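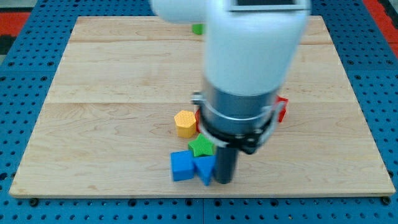

Language-Conditioned Block Pushing: Control and Planning Software

Project report, Alina Ilie
Supervisor: Luminița Voicu

1. Scope

The project covers the software that turns a short typed command ("move the green star to the left of the blue cube") into planar motion of a single-finger pusher. Hardware and the mechanical setup were given. The work was done in three modules: a scene estimator, a command parser with a goal generator, and a closed-loop push controller. All three run as separate processes and exchange messages through Plerer, the lab's in-house message layer.

2. Scene estimation

The estimator segments blocks by color first and by outline second. Color alone is not enough. A blue cube and a blue triangular prism in contact come out as one region, and the centroid of that region lies on neither block. The merged region is split by fitting the known block outlines to its contour and keeping the pair with the lowest residual.

Occlusion is the second problem. With the finger down, the wrist and the gripper mount hide part of the board, so a block behind them may show only a corner. The estimator holds the last full pose for such a block and raises its variance on every update. Above a set variance, the planner asks for a retreat move before it plans again.

3. Planning

The planner (Drurkex) works in board coordinates. It samples contact points along the outline of the target block, rolls each candidate push forward with a quasi-static model, and rejects any push that moves another block. Push length is capped at 13 mm. Shorter pushes gave smoother paths but more replanning – the cap is a compromise.

4. Control

The controller tracks the planned line with the finger at constant height. Lateral error is corrected from the block pose, not from the finger pose. The first version used the finger pose and let round-cornered shapes such as the star slip past the contact.

5. Data and evaluation

We logged 3,309 pushes. Of these, 700 were held out for tuning the slip parameters and a separate 700 for the final test. The rest were used to fit the model. Prediction error was largest for pushes that started near a corner of the prism.

6. Open issues

Clustered blocks remain the weak case. When every contact point on the target is blocked, Drurkex returns no plan and the run stops. A separation push – moving a neighbor first – is written but not yet merged. The time stamps in Plerer also need a common clock, as the estimator currently lags the controller by one cycle.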